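Well, the swap shelf made it through another winter!

When I started it in the hallway of the Hurkurwood community hall I figured we'd get a few paperbacks and somebody's old fondue set. I went through the sign-out notebook last night with a pot of tea (it took two pots) and we've had 1,087 things go to new homes. I'm still a bit stunned. Jigsaw puzzles are way out in front, with 141 of them, and I'd bet half have all their pieces. Cookbooks come next. Baby clothes go so fast that I hardly get them folded.

The thing people ask me for most is baskets. Wicker, wire, I don't care what it is, put a basket on that shelf and it's gone by lunch.

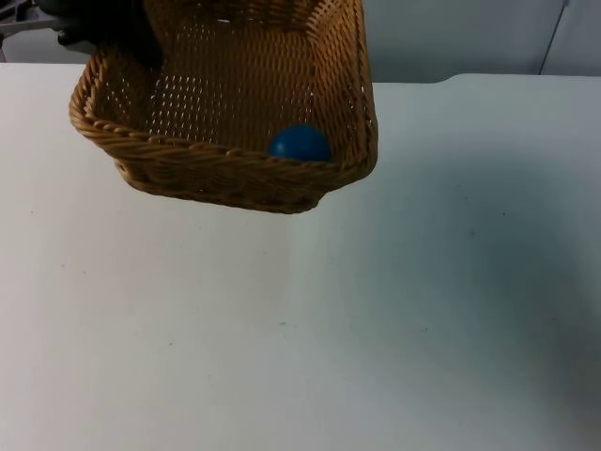 Wicker with a braided rim, my favorite kind.

I get it, I really do. I have one by the back door for mittens and another one under the bathroom sink, and my husband says we could open a store. If you have any you're not using, please bring them by! A quick going-over with a dry paintbrush gets the dust out of the weave, and a damp cloth does the rest. Let them dry all the way through before you bring them in, please. We had one go musty on us last fall and it took the tea towels with it.

Big thanks to Kenneth Panganiban for the new shelf brackets. The old ones were sagging so badly that the board games kept sliding down onto the glassware, and I was losing sleep over it.
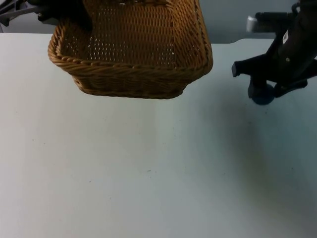
Now, April. We're doing the big spring swap again, doors open at 10 and we wrap up at 2. Last year nearly 129 of you came through, which was wonderful and also very loud. This time Reynaldo Ocampo is going to run a mending table in the side room, so dig out the shirts with missing buttons and the pants with the blown-out knees. He does zippers too, but only if you bring the zipper.

A few things I can't take: mattresses, car seats, anything with a frayed cord, and encyclopedias. I'm sorry about the encyclopedias. I still have a full set from last time in my garage, A through W, and if you want them you can have them today. I'll even drive them over.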